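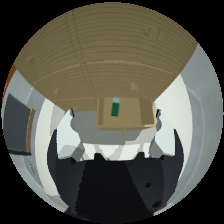
Sprechzettel Tag der offenen Tür, Halle Renden
Vortrag Marius Manole, 30. April
Dauer mit Fragen: bis der Kaffee kommt

Begrüßung. Kurz warten, bis die hinteren Reihen ihre Tüten abgestellt haben. Keine Witze über Roboter, die uns die Arbeit wegnehmen. Letztes Jahr lachte nur der Betriebsrat, und der nicht freundlich.

Einstieg: Wir zeigen heute eine Schublade. Pause. 268 Anmeldungen, und es gibt eine Schublade. Wer Saltos erwartet hat, darf sitzen bleiben, die Stühle sind bezahlt.

Zum Bild: So sieht es vom Greifer aus. Alles in der Simulation gerechnet, auch die Holzmaserung. Auf die Maserung ist Plukska sehr stolz, also bitte einmal loben. Das Grüne auf der Lade ist der Gegenstand, um den es geht. Flasche, Dose, Schachtel? Publikum raten lassen. Im Team nennen wir es »das Grüne« und kommen damit gut durch die Woche. Auf die beiden hellen Finger zeigen, mit dem Laserpointer, nicht mit dem Kugelschreiber.

Warum alles so rund ist: Weitwinkel. Der Schrank hat keinen Bauch. Die Frage kommt trotzdem.

Zahlen, langsam sprechen: 216 Durchläufe mit Rallel in der Vorbereitung, davon 68 sauber bis zum Ende. Nicht »nur 68« sagen. Auch nicht »immerhin«. Einfach 68 und dann einen Schluck Wasser.

Was schiefgeht: meistens der Knauf. Er ist klein, und der Greifer nähert sich ihm wie ein Gast, der nicht weiß, ob man sich die Hand gibt. Hier die Geste machen, falls Stimmung im Saal. Sonst weiter.

Live-Vorführung: zwei Läufe, höchstens drei. Wenn der erste hängt, über Haverford reden (Partner, nette Leute, lange E-Mails), bis neu gestartet ist. Das Wort »eigentlich« vermeiden.

Erwartbare Fragen:
Kann er auch die Spülmaschine? Nein.
Was kostet so etwas? An den Vertrieb verweisen, der steht beim Kuchen.
Wann kommt der echte Arm dran? Im Mai, Termin wird noch gesucht.

Schluss: Dank an Plukska, Hinweis auf die Führung durch die Werkstatt. Mikrofon ausschalten, bevor ich mit der Technik rede.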